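Klinhom Baskets: notes for the picture set
Version of 23 August 2020

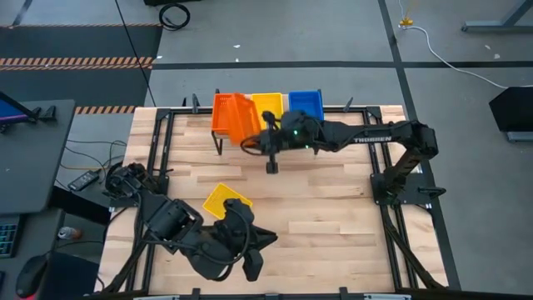 The set contains 294 pictures of small plastic baskets on a wooden table. Orange, yellow and blue are the main colours. Some baskets stand upright, others are tipped or lie flat, and these positions are written in the file positions.txt.

Contents
pictures/ all pictures, in one folder
positions.txt one line for each basket
colours.txt the colour words we use

How we name things
A basket is "upright" when its opening looks up. It is "tipped" when it leans on something. Please do not use "fallen", we removed this word in August.

Known problems
In more than 100 pictures one basket partly hides behind another thing. The position is then marked "unsure".

Contact
Alžběta Vondráček (labels), Marek Slanina (files)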